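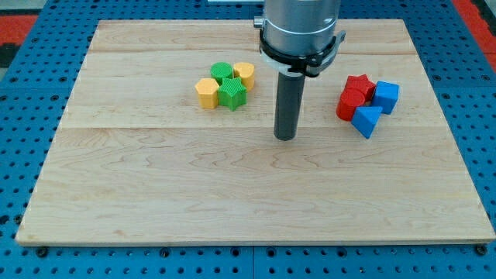 Maple work board on a perforated table, with yellow and green blocks.

Stisturico Maple Work Board

A flat maple top for benches and tables where bare metal is too hard or too cold to work on. The board is light in color with the grain left showing, and it is built up from long planks, so expect to see faint seams running across the surface. Grain swirls vary from one board to the next.

The board bolts down at the corners along the front edge. Bolts are sold separately. Check your table's hole spacing before ordering.

Size: 40 in. wide, 20 in. deep
Weight: 11 lb
Item no. 657
Finish: clear, matte

Wipe with a dry or slightly damp cloth. Do not soak. Light scratches can be sanded out along the grain and touched up with Bikoser clear finish.

Blocks and table not included. Ships flat from our Cluvbridge warehouse. Orders placed by noon Tuesday go out the same week.

We use cookies to remember your cart and improve this site. Accept | Manage settings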